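Search this site Go

The Running Surface and Covered Stand at Rerncombe: Site Report

2026-08-13
By Kavitha Achari and Jui-lin Tang

Our project looks at how a small athletics ground is laid out and how the stand affects the people who run and watch there. We chose Rerncombe because Jui-lin trains there and we could get permission without much trouble. We did a first visit in May to plan the work.

The ground sits in open country, with a low line of trees on the far side and very little to stop the wind. The large roof is the first thing you notice when you walk in.

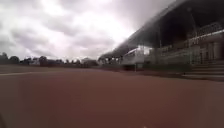
We wanted to know whether the roof gives shelter on the track as well as in the seats. To test this we set two wind meters at chest height, one near the stand and one 50 meters away from it, and took a reading at each every 8 minutes. Readings near the stand were lower in the first hour. After that the wind shifted and the difference went away, so we can't claim much from one visit.

We also looked at the edge of the track and the bank beside it. Grass slopes up from the track edge to the stand, and a railing runs along the front under the roof.
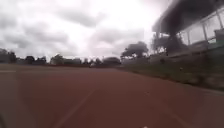
2. Surface and Edges

The surface is reddish brown and smooth. Lane lines are faint in places, and runners we spoke to said they were hard to follow on dull days. One sprinter said she looks for the lines less in the 100 than in the longer races, where she has to hold a bend.

Light was flat during our work, with thick gray cloud.
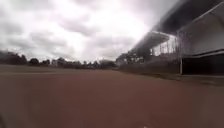

For the next stage we would repeat the wind readings on a day with a steady breeze and compare line visibility in sun. We would also ask spectators where they prefer to sit. Jui-lin has drafted the questions.

Related reports
Altura: Drainage on a Sloping Field
Seating Plans at Hirotar Hall
Gounder Footbridge Survey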